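Visit Report: Benedetti Works, Fulholm, and the Brakau Household Tasks Laboratory

Prepared for the members of the Brerside Housing and Care Partnership
Issued 04/11/2018

Purpose of the visit

The Partnership manages 1077 supported apartments in Brerside and the surrounding district. A large share of the weekly staff hours in those apartments goes to ordinary chores: clearing tables, putting away dishes, sorting laundry, picking things up from the floor. Members asked whether any of this work could be handed to machines within the present planning period. A delegation of five was sent to Fulholm in August to look at two sites, one where automation is already earning its keep and one where household work is still a research subject.

First site: Benedetti Works

Benedetti makes cabinet fittings and drawer hardware. The company received us at the loading entrance and provided safety shoes, which were needed. The tour followed the product from the stamping hall through plating to packing, and took most of the morning.

The stamping hall is highly automated and has been for many years. Parts arrive at each machine in the same position and leave it in the same position. Our hosts were frank that this is the condition on which everything else depends. Where a hinge comes down the line facing the wrong way, the cell stops and a person walks over.

The packing hall offered a useful contrast. The site has some 700 employees, and more of them work in packing than in any other department. Kits are made up by hand from open bins. A typical kit holds screws in a bag, two brackets, a folded sheet of instructions and a drawer runner, and the contents change several times in a shift. Benedetti ran a trial with an automatic picking station and withdrew it after one winter. The station handled the brackets well. It did poorly with the bags, which slump into a different shape each time, and the operators spent so long clearing it that they asked for their bench back.

Members may find it helpful to think of a kitchen drawer in the same terms. It has more in common with the packing hall than with the stamping hall.

The packing supervisors also raised the subject of small changes in the workplace. A new bin supplier, a lamp moved during maintenance or a different shade of cardboard had each been enough to upset the trial station. The delegation noted that no two of our apartments have the same lighting, and that tenants rearrange their furniture as they please.

Lunch was taken in the company canteen. Trays are returned on a conveyor, and staff at the far end scrape and stack them by hand.

Second site: Brakau Laboratory

The laboratory occupies the upper floor of a former textile school, a short bus ride from the works. It was holding an open afternoon for public bodies and care providers, and our group was joined by visitors from two other housing organizations. Talks were given in the old lecture room and the benches were open for viewing afterward.

The opening talk set out the laboratory's position in plain terms. Machines that clean floors are on sale and work acceptably. Machines that fold towels, load a dishwasher or tidy a table exist as research equipment, and their success depends heavily on the item and on how it is lying. The speaker declined to give a date by which this would change. Several visitors pressed the point and received the same reply.

The program is organized in steps. Rigid objects with flat sides come first, followed by cups and plates, then cutlery, and finally cloth. Each exercise stands in for a household motion. Picking up a block and placing it where it belongs is treated as the beginning of clearing a table, and stacking as the beginning of putting plates in a cupboard. Exercises are logged, and the log for the current step listed 209 attempts when we saw it. Staff review failed attempts with particular care.

The delegation spent the longest part of the afternoon at the block bench.

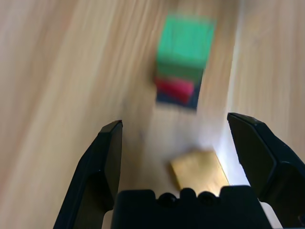
The block bench at Brakau, from the gripper's own camera: a yellow block on the table between the open fingers, and a colored stack beyond it.

Visitors at the bench asked mainly about speed and breakage. On speed, the staff answer was that a person is faster at nearly everything in the program, and will remain so for the near future. On breakage, we were told that gripping force can be limited, but that knocking over a neighboring object is a more common problem than crushing the one being held. This matters for our purposes – a tenant's shelf is seldom laid out with space around each item.

We also asked about supervision. At present a member of staff stays with the equipment while it is in use. An arrangement of that kind would save the Partnership no hours at all.

Findings

The delegation does not recommend any purchase of tidying or dish-handling equipment in this period. Floor cleaning machines may be considered for shared corridors and day rooms, subject to a separate paper on cost and trip hazards.

Benedetti's experience suggests that where we do introduce machines, the room and the routine should be settled first. Care staff should take part in any trial from the start and should be free to end it.

Brakau has offered a return visit once its work on cups and plates is further along. The delegation advises accepting, with at least one tenant representative in the group. Travel costs for the present visit were met from the training budget.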